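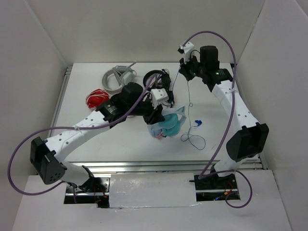
The district of Ritska will change the way it specifies lighting in its publicly owned workrooms, replacing a rule based on fixture wattage with one based on measured light at the work surface. The new specification was published on 13 December 2025 and applies to all contracts opened from February. It covers workshops, sorting rooms, sewing rooms, school craft rooms and similar spaces. It also counts the room finishes as part of the lighting design for the first time. A white tabletop with a pale gray wall behind it, a combination that returns much of the light falling on it, can meet the required level with fewer fixtures than a dark bench in a dark room.

Under the old rule, a contractor multiplied the floor area by a fixed wattage and installed fixtures to match. The method dated from the period of fluorescent tubes and was never revised for LED fixtures, which produce more light for the same power. Rooms refitted under it were often too bright near the center and too dim along the walls, where most of the benches stand.

The new minimum is 300 lux, averaged over the work surface and measured with the room's own furniture in place. Readings are taken at bench height on a regular grid, after dark or with the blinds closed, and no sooner than 100 hours after new fixtures are first switched on. The contractor supplies the readings, and the district repeats a sample of them before final payment.

"The old calculation told us how much power we had bought," said Peter Vaněk, who manages building services for the district. "We had rooms that passed on paper and people working under clip-on lamps. The meter reading is what we should have been asking for."

The district owns 2,104 ceiling fixtures in the rooms covered by the specification. There is no plan to replace them all. Existing rooms will be tested when their fixtures reach the end of their service life or when a room is repainted, whichever comes first. A room that reaches the minimum after cleaning and repainting will keep its present fixtures.

Finishes are covered in a separate section. Ceilings should be matte white. Walls may be white, pale gray or another light tint, and the paint supplier must state a reflectance value. Work surfaces should be light in color and must have a matte or satin finish. Gloss tops are excluded, as a fixture mirrored in the surface can make fine work hard to see even where the meter shows a good reading.

Dark surfaces are still permitted where the work calls for them, for example in sorting white textiles or handling clear glass. In those cases the designer has to show the calculation and add local lighting at the bench – a general increase in ceiling output is not accepted as a substitute.

The specification follows a trial in the Ondrejka building, a former textile school now used for evening classes and light assembly work. Five rooms were refitted there. Two received new fixtures only, two received new paint and bench tops only, and one received both. Tandwood supplied the bench tops and Illine supplied the fixtures and the control equipment.

According to the trial report, both rooms with new paint and tops reached the minimum on their original fixtures once the diffusers had been washed. The rooms with new fixtures alone also reached it, but with a wider difference between the brightest and dimmest grid points. The room that received both was well over the minimum and now runs dimmed.

Tatiana Baláž, who wrote the report, said the result should be read with some care. The Ondrejka rooms are narrow and have low ceilings, so the walls contribute more than they would in a large hall. Bench tops also darken with use, and the trial was too short to show by how much.

For that reason the specification includes a maintenance allowance. Designers must assume that wall and bench reflectance will fall between repaints, and each room will be measured again every 5 years. Diffusers are to be washed once a year, and the date entered in the building log.

Comments on the section covering dark work surfaces will be accepted until the end of February. The remaining sections are final. Copies of the specification and the Ondrejka trial report are available from the Ritska building services office.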